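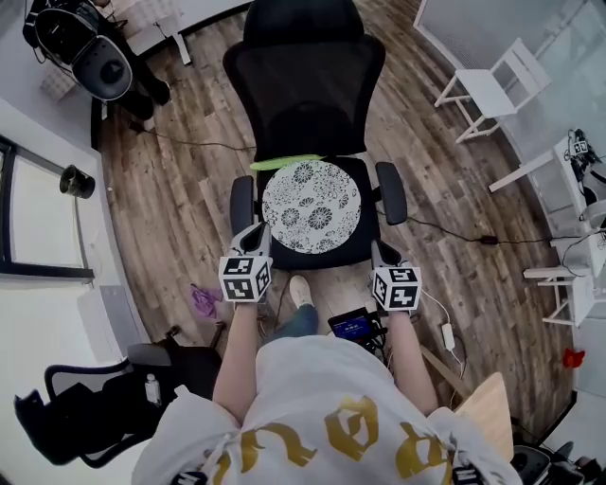 Fig. 4. Round cushion on the mesh chair, with the lime-green strip along the back edge of the cushion.

Section 3: Fitting the seat cushion

By now your Cavance chair should be standing on its own and the headrest should be on. If the headrest still wobbles, go back to Section 2 and give the two bolts another quarter turn. I'll wait.

I like this part because there are no tools in it. I do it on the bare floor with plenty of room to walk around the chair, and I'd suggest you do the same — a rug makes the base creep and then you end up chasing it.

1. Lower the seat all the way down. Push the lever and sit on it if it's being stubborn.

2. Set the armrests to the same height. Mine like to drift, so I check them by laying a yardstick across both.

3. Wipe the mesh with a dry cloth. Crumbs get under the cushion and you'll feel every one of them later!

4. Lay the cushion on the seat with the flowered side up. It's round and the seat isn't, so don't go looking for corners to match. Put it in the middle and leave it there for now.

5. Slide the cushion straight back until it meets the backrest. Use both hands, one on each side of the front edge, and push evenly. If you push from one side only it turns on you and bunches up by the armrest.

6. Look at the strip. You want it lying flat along the back, where the cushion and the mesh come together. If it has folded under, lift the back of the cushion, smooth the strip out and set everything down again.

7. Sit down, scoot side to side a couple of times, get up and see where the cushion ended up. A little shift is fine. If it's way over to one side, start again at step 4.

Note: The Prulthorpe cushion (part 205) and the older Skustholm one (part 93) both fit this seat. The Skustholm is a bit firmer and takes a week or so to relax.

Caution: Don't kneel or stand on the cushion to reach a shelf. It can slide, the chair can roll, and you'll be on the floor before you know it.

Caution: Keep cords away from the casters when you roll the chair back to your desk. I ran over a phone charger in January and I'm still annoyed.

Washing

Cold water, gentle cycle, dry flat. Corey Ruddock put his in the dryer on high and it came out shaped like a bowl (he still uses it). Please don't iron the flowers.

If the cushion keeps creeping forward after all this, see the grip pad instructions on page 59.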